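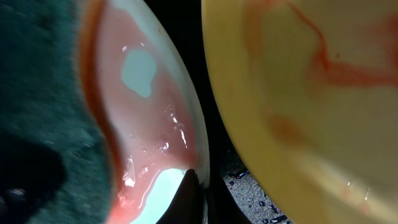

White dish with red residue, partly cleared, next to a fuzzy green material.

Progress report: shared kitchen and dishwashing, Nakum Community Meals
Prepared by Maham Tanoli for the Drukine Fund
09/06/2023

Meals and dishes

We served 2,637 meals in the period covered by this report. All of them went out on ceramic dishes. We stopped buying paper plates in the first week of the grant and have not gone back to them.

The grant paid for 200 white dishes, 100 bowls and a second sink. The sink was fitted later than planned. The first plumber found that the drain behind the old counter was too narrow, and Kamran Dhanial had to get a new quote. The extra cost came out of our own repairs budget, so we are not asking for a change to the grant.

Washing up

Most of our menu is tomato based, and this is where the work is. Red sauce leaves an oily film on white glaze and gathers under the rim. In the first weeks we had dishes coming back to the shelf with a pink tint, and Saqib Satti pulled a stack of them before lunch and sent them back to be done again.

The routine now is:

Scrape into the food waste bin.
Rinse under the cold tap.
Wash by hand with hot water and soap, center first, then around the inside of the rim.
Rinse again, check under the light, rack to dry.

Bowls are washed after the flat dishes, in fresh water. Scrubbers are changed at the end of each day. We tried wire scrubbers for a short time but they left gray marks on the glaze, and the rest of the box is being used on the oven trays.

Breakages have been low. Chipped dishes are taken out of use the same day. We have 40 spare dishes in the storeroom and do not expect to order more before winter.

Not done yet

The drying rack on the wall side is still too short for a full lunch. Zarmeena Bajwa has measured for a longer one and we are waiting on a price. The washing instructions have been written in English only. An Urdu version is drafted and needs checking before it goes up over the sink.

Spending

Dishes, bowls and sink are paid in full. The amount set aside for racks has not been touched. Receipts are with Ehsan Qureshi and can be sent on request.

Next report

We will report on the rack, the Urdu instructions and the evening meals, which start at the end of June.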